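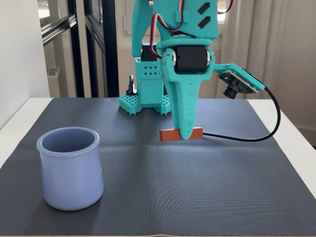
Enero
Por Rosario Caruso

Bloques, macetas y esquinas: ¿qué forma tiene cada cosa?

Hola a todos. Hoy, formas. Rápido, que hay mucho.

Un bloque de madera alargado se llama prisma. Palabra rara, ya. Prisma rectangular, para ser exactos. Tiene 6 caras, 8 esquinas (los mayores dicen vértices) y 12 aristas, que son las rayas donde se juntan dos caras. Pasa el dedo por una arista. ¿Notas el borde? Eso es.

Una maceta es otra cosa. Hueca por dentro, abierta por arriba. El bloque es macizo: madera y mas madera. Por eso en la maceta cabe tierra y en el bloque no cabe nada.

Y la luz ayuda mucho. Una cara que recibe luz se ve clara, la que está de lado se ve oscura. Mismo color, misma madera! En el bloque naranja la cara del extremo es un cuadrado, y brilla más que los lados largos.

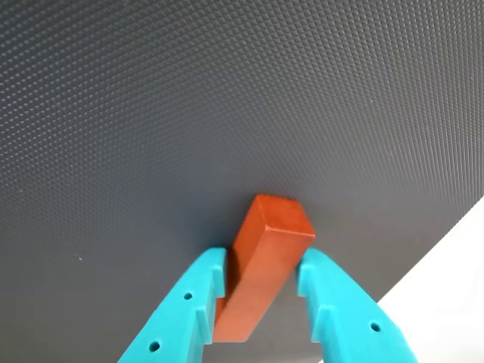
Prueba en casa

Busca un bloque o una caja larga. Ponla cerca de una ventana.
Mira la cara del extremo. ¿Cuadrada? ¿Rectangular?
Dale la vuelta. Otra vez. ¿Qué lado se ve mas oscuro ahora?
Dibújalo con un solo lápiz: aprieta fuerte en la sombra, flojito en la luz.

Nithin Thevar, del taller de Flusdale, guarda casi 400 bloques en cajones, todos ordenados por la forma del extremo. Los triangulares, abajo del todo. Tú puedes empezar con tres.

La próxima semana, cilindros. Traed un rollo de cartón.

Taller Darero, Nultcombe, sala 241 | Contacto | © Darero | Volver arriba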